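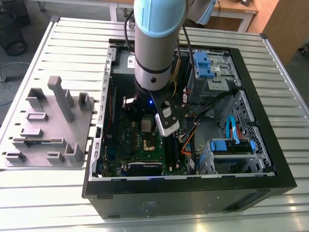 El brazo que desmonta ordenadores y la persona que lo cuida

En la nave que Rullside alquila a las afueras, lo primero que enseñan es la cifra: 900 torres de sobremesa esperan en palés a que un brazo robótico las abra y les quite lo que valga algo. Lo segundo, si uno insiste, es la libreta de Juwita Chin.

Chin es la técnica que mantiene la célula. En la libreta apunta cada parada, con la hora y una palabra: «cable», «dedo», «pestillo», «otra vez cable». El folleto de Stoltance, la empresa que integró el conjunto, habla de desmontaje autónomo. La libreta cuenta otra historia y es bastante más larga que el folleto.

El puesto no impresiona. Una mesa de perfiles de aluminio, la torre tumbada y sin la tapa lateral, el brazo que baja en vertical con una pinza negra de dos dedos. A la izquierda de la caja hay una placa gris impresa en 3D, con postes y soportes en forma de U. Chin ya va por la versión 17 de esa placa. Las anteriores están en una estantería y ella sabe qué fallaba en cada una: un poste demasiado bajo, un hueco que cedía, una esquina que rozaba el codo del robot.

La puesta a punto de la mañana empieza por la pinza. Se limpian los dedos, se comprueba que cierran paralelos y se repasa la referencia contra un punto de la placa. Si la desviación pasa de 2 milímetros, Chin no arranca. Después mira los cables que bajan junto al eslabón, porque un cable que se engancha en el chasis ha costado ya dos juntas y una tarde entera de junio.

Lo difícil viene dentro de la caja. El mazo de cables naranjas y amarillos que cruza entre la placa base y la jaula de los discos no está en el mismo sitio en dos torres seguidas, ni siquiera del mismo lote. Los pestillos azules de plástico se dejan coger bien cuando son nuevos; los viejos se parten. Para eso no hay parámetro, dice ella. Se aparta el mazo a mano y se sigue.

Le pregunté a Esmaeil Babaei, responsable de operaciones, cuántas torres salen sin que una persona meta la mano. Me habló de la curva de aprendizaje, de Jender, el programa que coordina los movimientos, y de una actualización próxima. Repetí la pregunta. «Depende del modelo», contestó. No me dio el número.

Quizá el número sea bueno. Pero Rullside presenta la célula a sus clientes como un proceso cerrado y capaz de tratar 2.000 equipos por campaña, y en esa cuenta no aparecen las horas de Chin. Tampoco las de Chong, el taller que le imprime los soportes y los repuestos. Un operario con un destornillador también tiene costes, desde luego, solo que los suyos figuran en una nómina.

Al despedirme, Chin estaba lijando el canto de un soporte. La versión 18 llevará el poste central un poco más a la izquierda.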